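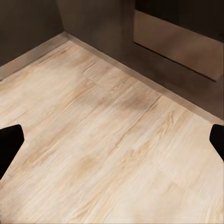

Plaminex sim kit – worth it for a small shop?

Started by gripline_dan
Posted February 27, 2022

gripline_dan wrote:
Hey all. My trial of the Plaminex room pack runs out soon and I can't decide whether to pay for the full license, so I figured I'd ask here before I spend the boss's money. We're a tiny outfit near Midstead, doing pick-up work with a parallel gripper. Small stuff off the floor, mostly. The idea is to train in sim first and only then put hours on the real arm.

The screenshot is from the wrist view in one of the stock rooms, gripper open, nothing spawned yet. I really like the floor! Bleached planks, grain running off on the diagonal, a couple of seams, even a tan patch like a knot. Our old sim had a flat gray plane and that was it. The dark walls are kind of gloomy but fine.

What I don't love: the license is per seat, and the docs read like they were written on a bus. Anyone here using it for real work?

mothbolt wrote:
Used it since August. Short version, I'd pay again. The room variation is the whole point of the pack. We got 200 room layouts with our tier and you can swap floors and wall colors from a config file. I had it cranking out scenes the first afternoon.

Support was slow, though. I asked about changing finger geometry and waited forever, then got a link to a page I'd already read.

ratchet_and_rye wrote:
Gonna be the grump. Look closely at that wood. The grain is soft and smeary, and from a wrist camera that's most of what your policy sees. I wouldn't pay extra for a texture that goes mushy as soon as you're near it. Zapata gives you plainer rooms for less and the contact physics is better, at least with the grippers I've run.

Also the lighting on that floor is super even. Real rooms have glare and ugly shadows all over.

gripline_dan wrote:
Yeah, fair on the grain. I hadn't zoomed in on it and now I can't unsee it, thanks a lot. There's also a grayish smudge at the end of the long seam, up by the right wall, and I can't tell if it's supposed to be a stain or a shadow. Does anybody know if that's baked into the texture?

mothbolt wrote:
No idea on your room, but try this: change the light direction and reload. If the smudge stays put it's probably in the texture. Some of the floors I've used had marks painted in and I ended up keeping them. A few dirty spots never hurt my training.

And I don't agree on the grain, ratchet. We randomize textures so hard that half our floors look like soup anyway, and the arm still picks fine. Sharp wood wouldn't have bought us a thing.

ratchet_and_rye wrote:
If you're randomizing everything into soup then why are you paying for pretty rooms? That's my issue with the price right there.

mothbolt wrote:
Walls and corners! An open floor is easy. Corners are where our arm used to freak out, and building those by hand ate my evenings. I'm paying so I don't have to do that anymore.

tilthamtinkerer wrote:
Lurker here, over in Tiltham. We tested both last year, same gripper, same little blocks. Total of 1,544 sim episodes before we moved to hardware. Plaminex was nicer to set up and Zapata was nicer to run – the fingers behaved more like ours when they touched the floor. We wound up with Zapata, but only after one of our guys spent 2 weeks making rooms for it. If you don't have a guy like that, add his time to the price.

Dan, one thing to check before you buy: what wrist camera angle are you running on the real arm? In your shot the fingertips only just come in from the sides, low down. Ours sits way closer and the fingers take up a lot more of the view. The default camera didn't match our mount at all and I had to dig to find the setting.

gripline_dan wrote:
Oh man, I haven't touched the camera settings. I just assumed the default was close enough. Our mount is homemade, so probably not. Where's the setting?

tilthamtinkerer wrote:
It's in the rig file, not the room file. Search for the wrist mount block. Change the offset first and leave the lens alone until that looks right.

ratchet_and_rye wrote:
See, that should be on page one of the docs.

mothbolt wrote:
Ok, on the docs we agree.

gripline_dan wrote:
Found it, thanks. I asked sales for more time and they'll extend the trial up to 30 days, so I'm going to fix the camera, put some blocks in a corner and run Zapata next to it. Will post what I get. If anyone has a rig file for a homemade mount, please send it my way!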